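À propos de nous

Bienvenue chez Nostden ! Nous sommes une petite équipe installée à Seixas, et depuis nos débuts nous travaillons sur une question qui fait sourire à peu près tous ceux à qui nous la présentons lors d'un dîner de famille : comment apprendre à un robot à plier le linge ? La question paraît modeste, on nous le dit souvent, et pourtant elle nous occupe à plein temps, avec un plaisir qui ne s'est pas émoussé.

Tout a commencé dans le bureau que partageaient Benvinda Calado et Kornél Katona, qui venaient l'un et l'autre de la manipulation d'objets rigides - des boîtes, des pièces usinées, des choses qui ont le bon goût de garder leur forme quand on les prend. Un vêtement, lui, change de forme dès qu'on y touche, et les méthodes que nous connaissions s'en accommodaient assez mal. Il a donc fallu reprendre bien des choses à la base, et c'est de là qu'est née Lelari, notre méthode d'apprentissage par démonstration.

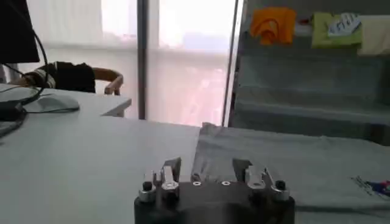

Lelari part d'une idée assez simple, que Margarida Sequeira défend depuis le premier jour avec une constance que nous lui envions : ce qui compte, dans un pliage, c'est d'abord l'endroit où l'on saisit. Plutôt que de faire imiter au robot une trajectoire entière, nous lui apprenons à proposer des points de prise, puis à réviser son choix à mesure que la caméra du poignet se rapproche du tissu. Un t-shirt gris clair étalé sur une table blanche, avec ses plis souples et très peu de contraste entre l'étoffe et le plateau, est justement le genre de cas qui mettait nos premières versions en difficulté. Un petit motif coloré imprimé aide un peu à s'orienter, mais nous ne voulions pas d'une méthode qui en dépende, et nous avons donc entraîné le modèle en masquant les motifs une fois sur deux (Kornél y tenait beaucoup, et nous lui donnons volontiers raison aujourd'hui).

Pour la première version publique, nous avons réuni 1878 démonstrations, toutes enregistrées dans nos locaux par les membres de l'équipe. Après relecture, nous en avons gardé 739 pour l'entraînement - les autres comportaient des hésitations ou des prises reprises en cours de route, que nous conservons à part et qui nous servent désormais à étudier la récupération après un échec. L'évaluation compte 200 essais, répartis sur cinq types de vêtements, et nous publions aussi bien les essais ratés que les réussis, avec les commentaires de la personne qui surveillait le robot ce jour-là.

Le moment le plus délicat reste la prise elle-même. Quand les doigts se referment, ils doivent pincer assez de tissu pour le soulever, sans emporter la couche du dessous, et une épaisseur de trop suffit à défaire le pli précédent. Nous y avons consacré presque toute une année, jusqu'en juillet, et le sujet est encore loin d'être épuisé !
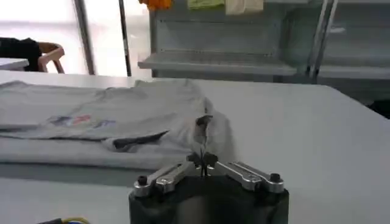
Pour Carolina Falcão, la partie la plus utile de Lelari est sans doute la moins spectaculaire : savoir renoncer. Elle raconte volontiers qu'elle préfère un robot qui rouvre les doigts et recommence à un robot qui termine coûte que coûte un pliage mal engagé, et elle ajoute qu'il y a là matière à plusieurs années de travail. Nous partageons son avis, et la prochaine version accordera une place bien plus large à cette décision, avec un module séparé qui estime la qualité de la prise avant tout déplacement.

Côté collaborations, nous travaillons avec Jandov, un atelier de conception mécanique qui nous accompagne sur la forme des bouts de doigts et qui répond à nos messages avec une patience remarquable. Nous accueillons aussi des stagiaires tout au long de l'année, et il n'est pas nécessaire d'avoir déjà programmé un robot pour nous écrire : la curiosité, un peu de Python et le goût des essais répétés font très bien l'affaire.

Si vous souhaitez nous rendre visite, nous poser une question sur la méthode ou demander l'accès aux enregistrements, adressez-vous à Cristóvão Leitão par le formulaire de contact. Il lit tout, il répond à tout le monde, et il vous proposera certainement un café.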